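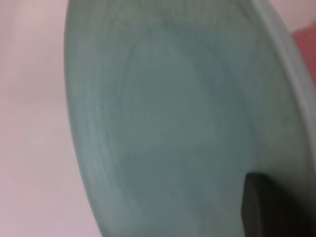 3.2 Plain glazed plates

Plates were the largest group in the Korkargate survey. Of the 3,627 pieces of tableware listed by the households in April, 1,768 were plates, and most of these were used every day. We sorted them by size, shape and surface. A plate was recorded as plain if it had a single glaze color and no printed or painted pattern, as with the large round green plate in Figure 2. Changes of tone within one glaze were not treated as decoration - a rim is often paler than the inner surface, and faint rings may follow its curve.

Households were also asked where they kept their plates and how they stacked them. Large plates usually went at the bottom of the stack, with bowls on a separate shelf. In 7 homes they stood upright in a rack next to the sink. Owners of plain plates were more likely to mix pieces from different sets, a point we return to in Section 4.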